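Grip score, second look
November 20, 2021

Carrying on from Kinga's pages earlier in the month. I said on Thursday I didn't believe the result and Kinga told me, fairly, to go and find out why, so this is me doing that with the building quiet.

What's claimed

The grip score takes one still from a wrist camera and gives back a number between zero and one, meant to be the chance the arm still has hold of the tool at the end of the lift. Tài trained it on 400 labelled grasps from the Sitham cell. On the held-out set it gets all but 12 right, and the 12 are mostly the cloth items, which everyone expected to be bad. The write-up going to Arnasard says the model "has learned what a secure grasp looks like". That sentence is what I'm stuck on. The number may well be fine. I don't know what the number is of.

What bothers me

1. The held-out set was split by frame. We have 1958 frames from those 400 grasps, and neighbouring frames in the same grasp look nearly identical. If one lands in training and its twin lands in the test, the model only has to remember. Khrystyna says the split was redone by grasp before the final run. I can find the script that would do it but I can't find a log showing it was the one used. Asked Tài, waiting.

2. The floor. It's stone pattern with a lot of veining, including rusty ones that stand out strongly from close up. Anyone who has looked at a few wrist views could tell you where over the floor the gripper is from the veins alone. The tools were put out at a handful of marked spots and some spots are much easier to reach than others. So position predicts success, and the floor gives away position. A model that never looked at the fingers could still do quite well.

3. Labels. "Held" was decided by a person watching the lift afterwards. Kerstin and Ebbe did half each, and they disagree about slips. Kerstin counts a tool that swings in the fingers as held. Ebbe doesn't. Nobody wrote a rule down until the labelling was over, and by then it was Kerstin's.

4. Red handle. The screwdriver is in a big share of the good grasps and it's the brightest thing going. I'd like to see the score with the colour taken out before I hear any more about fingers.

What I tried today

Didn't train anything. Only pushed stills through the saved model (the Skerico one, Tài's last) and fiddled with them first.

a) Floor blanked. Painted everything outside the fingers and tool flat grey, by hand, in a small batch. If the model reads the grasp this should barely move the score. It moved a lot, mostly down, and the good grasps dropped further than the bad ones. Careful though: flat grey is something it has never seen, so a drop could just mean it's confused by the paint. Weak evidence. I'm noting it and not leaning on it.

b) Fingers and tool blanked, floor kept. This one I trust more. With the grasp painted out completely, the model still ranks good above bad more often than it should if it had nothing to go on. It should be a coin toss. It isn't a coin toss. Small batch again, and my painting leaves a finger-shaped hole, so some information leaks through the outline of the hole. Need to redo it with one plain block the same size every time.

c) Grey-scale. Took the colour out of the lot. Screwdriver grasps lost some score, the others hardly changed. About what you'd guess, and not enough to sink it. I'll give Tài that one.

d) Same still, fed in twice. Same number both times, to be clear that none of the above is noise in the loader.

What (b) says to me is that some part of the score is the floor. How big a part I can't say from a batch this size, and I'd object if somebody else tried to.

One more thing about wrist views, which Ebbe raised and I'd been too lazy to think about. The label is one bit for the whole grasp, but a single still can show very different stages and very different angles on a tool. A handle lying between open fingers and a shaft with the tips closed on it are both "screwdriver" to the dataset. The score only knows what it's shown in that instant, and the contact is often the part you can see least. The fingertips run out of view, or the handle covers them. A person scoring the same stills would be guessing as well. I tried a few myself with the labels hidden and wasn't proud of it.

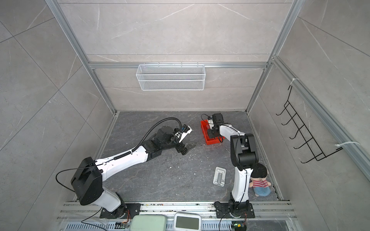 Whole cell, both arms, red tray towards the back.

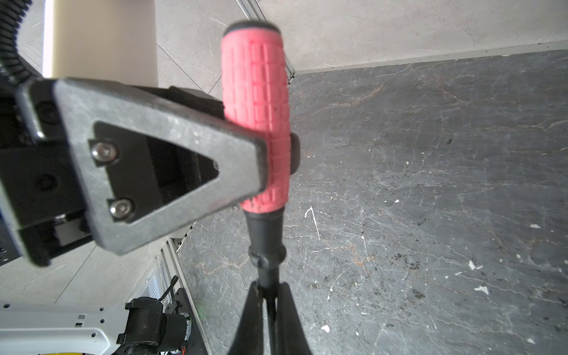
Tips in on the shaft, red grip above them. 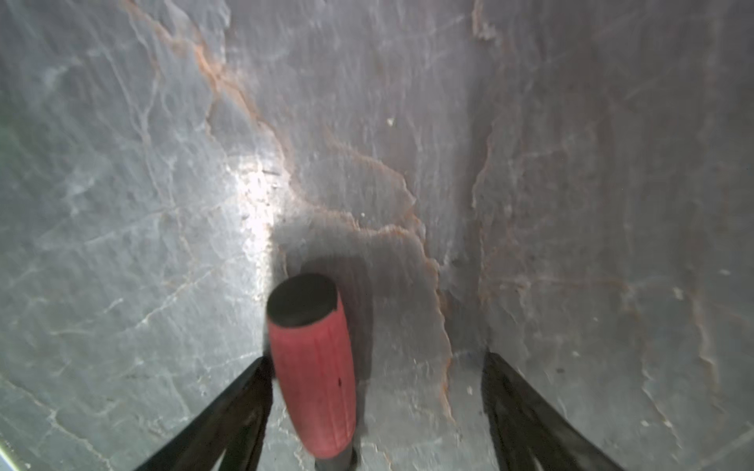
Stone showing between the handle and the right finger.

Is the overhead view any better?

Kinga's suggestion: score from the fixed camera and leave the wrist ones out of it. I'm against, but for dull reasons. The fixed view is good for knowing which arm is over what, whether the tray has wandered, whether something has been left lying in the working area. It's poor for contact. The gripper is small in it, and there's usually a cable loop or a wrist housing near the bit you want. The floor problem doesn't go away either. From up there position is even easier to read off than it is from the wrist, so whatever shortcut the model is taking now, it would have a better one.

Khrystyna thinks both views together would let each cover for the other. Maybe. It would also double the number of places a shortcut can hide, and I'd want the block test from (b) run on each of them separately before anyone reports a joint figure.

The thing nobody has compared against

There's no dumb baseline in the write-up. I want to see two:

- Position only. Throw the picture away, keep the gripper's x and y at close, fit the simplest thing that will fit. If that gets near Tài's figure, the paper is about where we put the tools.

- Finger gap only. The gripper already reports how far it closed. A shaft of known thickness and a gap that matches it tells you most of what you want, for free, with no camera at all. For rigid tools I'd bet on the gap. For cloth I wouldn't.

If the grip score beats both of those on a split by grasp, then I'll stop complaining and help write it up. If it beats them only on a split by frame, we have nothing, and we should say so to Arnasard before they find it.

Housekeeping in the cell

Crumbs and white flecks all over the floor. I've asked before. It matters here beyond tidiness: a fleck that sits still through a whole session is a landmark, and the model will take a landmark wherever it can get one. Sweep before each session, and also partway through, so the specks don't line up with one set of spots.

Same goes for anything else parked inside the working area. Fine to have clutter, we want clutter, but then it has to get moved between grasps. Clutter that stays put for a session is just more floor.

To do

Tài: find the log for the split. If there isn't one, rerun by grasp and don't look at the old figure while doing it.

Kerstin and Ebbe: agree a rule for swinging tools, in writing, then each relabel the same batch without talking. I want the disagreement rate next to the score. If the two of you differ more often than the model errs, then the model's error means very little.

Kinga: position-only baseline. You have the poses already from the Sjögren export.

Khrystyna: gap baseline. Check the gap is logged at close and not at the end of the lift, I have a nasty feeling it's the second.

Me: redo (b) with a fixed block, bigger batch, chosen by somebody other than me. I picked today's stills by scrolling and clicking, and I already knew what I hoped to find.

Also me: a floor swap. Get a plain mat or board down over the stone, repeat a short run at the same spots, then at new spots. Four combinations, old and new floor, old and new spots. If the score holds up on old floor with new spots I'm wrong about position. If it holds on new floor with old spots I'm wrong about the veins. I'd be glad to be wrong about either, it would save us a month.

Until then please take the "has learned" sentence out of the draft. "Predicts our labels on our floor" is as far as I'd sign.

Left the saved model and the painted stills in the shared folder under grip_check. The painting is rough. Don't reuse it for anything.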